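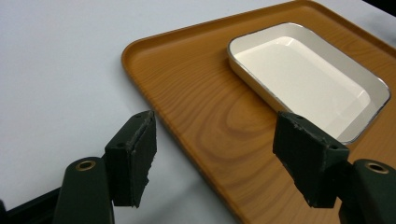

Figure 2. Serving tray with a printed or moulded wood-grain finish and raised rim, on a pale tabletop.

3.2 Surface finish and judged warmth

Imitation wood finishes are common on low-cost tableware, yet most work on material perception has used flat samples viewed under a lamp. We asked whether the colour and figure of the grain change how people judge an everyday object before they touch it. Trays were sourced from two suppliers in Endville, Molero and Wieser, and sorted by hue into amber, grey and dark brown groups. Knots and oval grain rings, as in Figure 2, were coded as present or absent by two raters (Henare and Bellis), who settled differences by discussion.

Each participant viewed 14 trays and rated them for warmth, weight and likely price. After removing incomplete sessions, 2236 ratings remained. Amber trays were judged warmer than grey trays of the same size. The presence of a knot raised judged price in the amber group only. Judged weight did not vary with hue, which differs from the earlier result of Rewi and Kingi, whose samples had no rim. A rim gives the viewer a cue to wall thickness, and this may outweigh any effect of colour.

Grain scale was not controlled. Some patterns were larger than would be expected in real timber, and 22 participants remarked on this in the free-text field. Their ratings were kept in the analysis. The effect of handling is treated in Section 3.3.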